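Sovis releases Pluvholm two-finger gripper kit for bench-top arms

25th April

Sovis has opened orders for Pluvholm, a two-finger gripper kit for small robot arms used on benches and tabletops. The kit is sold to laboratories, training centres and product test rooms that need to pick up household items of mixed size and stiffness. It replaces the Sheehan gripper, which stays on sale until October.

Pluvholm is supplied as a black gripper assembly with mounting bracket, controller, power lead and a set of 13 spare fasteners. The fingers are driven through a linkage, and both move together from a single motor. The opening width is set in software and can be changed between one grasp and the next. Users of the Sheehan model can keep their existing bracket, though the controller must be changed as the two units use different connectors.

The main change is to the fingers. On the Sheehan gripper they were short and wide, and work inside bowls, tins and pans was limited by contact with the rim. The Pluvholm fingers are longer and narrower, and can be lowered into an open vessel on either side of the item to be lifted.

"Most of the requests we had were for reaching into things," said Rangi McAlister, product manager at Sovis. "Customers could pick a sponge off a table without trouble. Put the same sponge in a saucepan and they had to tip it out first."

Before release the gripper was run on a standard set of container tasks, in which an item is placed in a vessel and the arm is sent in from above. The set comprised 3463 grasp attempts with rigid and soft items.
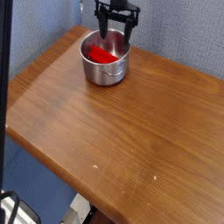
Grip force is limited in the controller and the limit is set separately for closing and for holding. A lower closing limit is advised for thin-walled vessels, where a finger may press against the side before it meets the item. If the limit is reached early, the controller stops the motor and reports the finger position to the host computer.

The kit works with the Nakau control software, version three and later. Drivers for other systems are in preparation. Finger pads are a wearing part and should be inspected every 3000 cycles.

Pluvholm is priced at £2265 excluding tax and delivery. Spare fingers and pads may be ordered separately. A data sheet and mounting drawings are available on request.

Press contact: Rangi McAlister, Sovis press office | © Sovis. All rights reserved. | Back to top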